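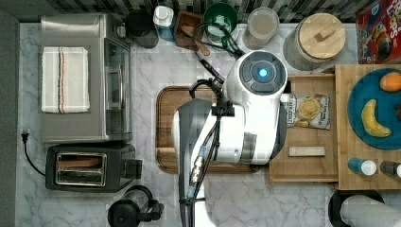

Figure 9. A kitchen counter from directly above, with the board in the middle, the toaster oven and toaster at the left, and the containers along the backsplash.

4.2 The board and the things that gather round it

The worktops gave us some of the most enjoyable material in the whole study. We had expected the 30 households in the Forby and Prurnent samples to differ mainly in how much they kept out. What struck us far more was how steady the layout was from one home to the next, whatever the size of the room. A cutting board claims the middle, the heating appliances gather to one side, and the food and the tall vessels line up along the wall.

The counter in Figure 9 is a lovely case. The large wooden board lies out on the marble, and the toaster oven, the two-slot toaster and the kettle share the left-hand side. We call this a hot end, following the wording of our own coding sheet, and it turned up again and again in the May visits. People who had moved their kettle once in ten years could still tell us the exact week they did it!

The top of an appliance deserves more attention than it has had in studies of storage. On this counter a striped dish towel lies folded on the toaster oven. In our interviews such surfaces were spoken of as "spare" or "not really a shelf", yet they were coded as holding something in 106 of our photographs, and towels were the most common item by a good margin.

The back row is a different matter — it mixes things that are eaten with things that are used. A wooden spoon stands in its own small box between a bottle and a green bowl, with a glass jar and a big lidded canister further along, and a cereal box takes the corner. Earlier coding under the Grurkero scheme would split these into utensils, vessels and dry goods, and the row would vanish from the results. We kept the row as a unit. Doing so meant going back through more than 3,000 entries, and it was well worth the trouble, for the order of a row often says a great deal about which hand reaches for what.

Corners need a note of their own. In the Rai pilot we treated them as dead space, and that was plainly a mistake. Packets with a printed front were often stood there, and we return to them in Section 4.3 along with the question of labels facing outwards.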